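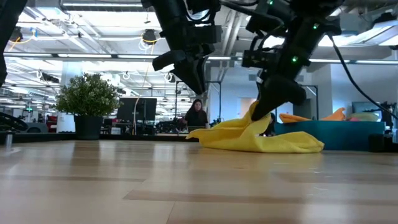
Papers > Umivach Workshop Notes > Cloth handling > Section 5

5. The stall we didn't catch

I'd love to report that the two-arm folding runs went smoothly, but I spent most of May chasing one fault, so it gets its own section. Out of 2201 fold attempts, 64 ended with one arm holding a pinch of cloth and the other arm just hanging there, waiting. We called it the one-sided stall (Deepika Sastry's name for it, and it stuck).

Figure 5 gives the idea of the pose I mean: the right gripper is at the peak of the yellow cloth, with the tip against the fabric, and the left one is up in the air over the other end, touching nothing. That pose is perfectly normal for a moment in every fold. In a stall it went on until the timeout fired.

My first guess was the cameras. Wrong! I lost a whole Monday to recalibrating them and the stall rate didn't budge. Then Sorin Vukadinović went through the logs and found that the controller, Ruravlow, was sending the second arm its "go" message before that arm had finished clearing its last target. The arm dropped the message, said nothing, and the first arm kept holding on as it had been told to.

The part that bothered me more was the safety side. In 16 of the stalls somebody on our team reached in to free the cloth while both arms were still powered, and I was one of those people. A silent arm looks like a stopped arm, and it isn't one - a late message could have started it moving with my hand right there. After that we added a hard hold: if either arm waits past its limit, both lose motion permission and a person has to reset them from the desk.

With the hold in place and the message resent until it was acknowledged, we ran 1400 more attempts and saw no one-sided stalls. I still don't trust that number for heavier fabrics, which we haven't tried yet.

Figure 5. Two-arm cloth handling on the wooden table, yellow cloth.

Related items
Urquijo: slip detection on thin fabrics (M. Geraghty)
Timeouts and who sets them (G. Retamal, B. Varghese)
Skososov gripper wear notes

We use cookies to remember your reading settings. Accept | Manage choices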